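# Chapter 9: Who Speaks for a Region?

I spent my first working years in the town hall at Saverville, and I'll admit I thought regional government was the dull bit you skipped on the way to the national stuff. Then the bus to Furumham was cut, and I got letters. About 250 of them, most written by hand, nearly all sent to the wrong office!

So let's begin there, with the bus. Who had the power to save it? The town paid for the shelters, the region paid for the drivers, and the national ministry set the rules on fares (and changed them in July, just as we'd printed the timetable). Ask three people in the queue whose fault it was and you'd get three answers, all of them partly right.

In this chapter I want to look at how power gets shared out between these levels, and why voters so often blame the wrong one. We'll use the Platon valley as our main case, with its 12 councils and one rather stretched assembly. You don't need to remember much from Chapter 8, though do have another look at the part on local taxes if it's gone hazy – I lean on it quite a bit from page 20 of the workbook onwards.

Keep a notebook handy, and jot down which level of government you'd have written to.

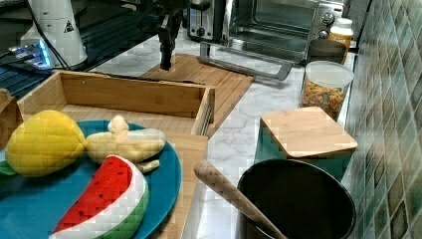
## 9.1 Towns, regions and the centre

Start with your own street. Someone empties the bins, someone mends the road, and they may well answer to different bodies with different budgets.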